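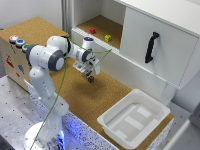 Cork desk top keeps staining, what do I seal it with?

posted by mosquera_attic, 13 Jan 2022

Hi all! So I glued cork sheet onto an old desk in August and I love it – it's quiet, it's nice under my wrists, and my mugs don't clatter anymore. Trouble is, I drink a lot of coffee and I'm not a careful person. There are rings now. I've tried dish soap and a damp sponge, which got the top of the mark off but left a kind of shadow, and then I scrubbed harder and the cork started to crumble a bit, so I stopped.

I'd like to put something on it so this doesn't keep happening, but I don't want it to end up looking like a bar counter. I still want it to feel like cork. It's the plain unfinished kind, 3 mm thick, off a roll. The guy at the store said any varnish would do, but he said it while walking away from me, so I'm not sure how much thought went into it. Also, can I get the old rings out first or am I stuck with them?

Pruvutton

I did this on a craft table and would go with a water-based polyurethane, matte. Not satin, matte! Satin looked shiny on mine and I ended up sanding it back, which was a miserable afternoon. Oil-based stuff works too but it turns everything orange-ish and it stinks up the house.

For the rings, fold a piece of 220 grit sandpaper around a sponge and go really lightly over the whole top, not only the marks, or you'll get pale patches where the rings used to be. Vacuum it with the brush thing, wipe with a barely damp cloth and let it dry overnight. Some of the coffee may have gone in too deep, and sheet that thin doesn't leave you much to sand away, so quit while you're ahead.

Then do thin coats. The first one will vanish into the cork and you'll think you did something wrong. Keep going. I did five in the end, with a light sanding after the second, and it still feels a little soft to lean on. Leave it alone for a few days before you put anything heavy on it – I put my sewing machine back the next morning and it has four little foot dents to this day.

Test it on an offcut first if you kept any.

oneo_n_only

just get a coaster lol

Wuvari

I went with hard wax oil because I didn't want a film on top. It feels lovely, way closer to bare cork than the poly my sister has on hers. Downsides: it darkened the cork by a shade or two, and it needs doing again every year or so where my arms rub. Water beads up if you get to it quickly, but a hot mug left sitting will still mark it. If you're as hard on the desk as you say, I'd probably go with the poly. And check the edges whichever one you use! Mine started lifting at the front corner and I had to get wood glue under there with a toothpick.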